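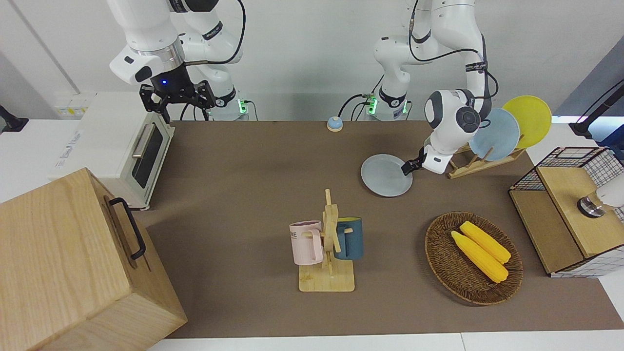
Council leader will not say if she backs wider limits on late opening

KEKIA – The leader of Mamcombe council, Maarja Hunt, declined to say whether she will support a proposal to close all takeaway shops and bars in the district at 11pm, one day after she put her name to a narrower rule that covers only the old harbour streets.

The narrower rule was passed by the council in the evening session and will take effect in October. It says that businesses in the harbour streets which sell hot food or alcohol must close their doors to new customers at midnight. Customers who are already inside may stay for 20 minutes more. Until now these businesses could stay open until three in the morning if they held the correct licence.

The wider proposal was brought by a group of members from the northern wards. It would set the closing hour at 11pm and it would apply everywhere in the district, also in Kastik, where most of the bars stand far from any housing. The members want a first vote before the budget is discussed.

Asked three times by reporters if she would vote for it, Hunt each time spoke about the rule which was already passed.

"What we have decided is a good rule and I want to see it work," she said. "I will read every proposal which comes to my desk. I have not finished reading this one."

When a reporter noted that the proposal is only two pages long, she answered that the two pages refer to many others, and took a question on parking.

The matter has divided the council since spring, when residents of the harbour streets handed in a petition with 3000 signatures. They complained of noise, of broken glass in the mornings and of cars which wait with the engine running outside the takeaways. A second petition, against any change of hours, was handed in some weeks later by people who work in the bars and kitchens. It had 4000 signatures, but a part of them came from outside the district, and the council's office has not said how many.

Councillor Jaiswal, who wrote the wider proposal, said he was disappointed by the leader's answer but would continue to ask.

"People in my ward also need to sleep," Jaiswal said. "If the noise is a problem at the harbour, it is a problem in the other streets too. When you close one street, the customers walk to the next one."

He said that he has promises from enough members to bring the proposal to a first vote, though he did not wish to name them. For the proposal to become a rule it must pass two votes, and the leader may send it back once for changes.

Owners of late businesses see the matter in another way. The traders' association of Kastik says that there are 320 jobs in the district which depend on the hours after 11pm, and that many of them are held by students and by parents who cannot work during the day. The association accepted the midnight rule for the harbour after long talks. In a letter to all members of the council it now writes that it would not have done so if it had known that a stricter proposal would follow at once.

"We gave our agreement in good faith," the letter says. "Our members have already changed their staff plans for the winter."

The letter also asks the council to say clearly what will happen with licences that are paid for in advance. Under the midnight rule the owners at the harbour will get back a part of the fee. The wider proposal says nothing on this point – Jaiswal said it can be added later.

The police did not take a side. In a short note to the council they write that most calls at night come between midnight and two, and that they would need more officers in the first weeks of any new rule, whatever the hour is.

Hunt, who will stand for a second term next year, won her seat with strong support both from the harbour residents and from the small business owners. Members from both sides said in the corridor that she will not be able to wait very long with her answer.

Her office said later in the evening that she would meet with the traders and with Jaiswal's group separately, but gave no dates. The proposal can be read at the town hall in Mamcombe and at the library in Kekia. Written comments from residents are accepted until the first vote.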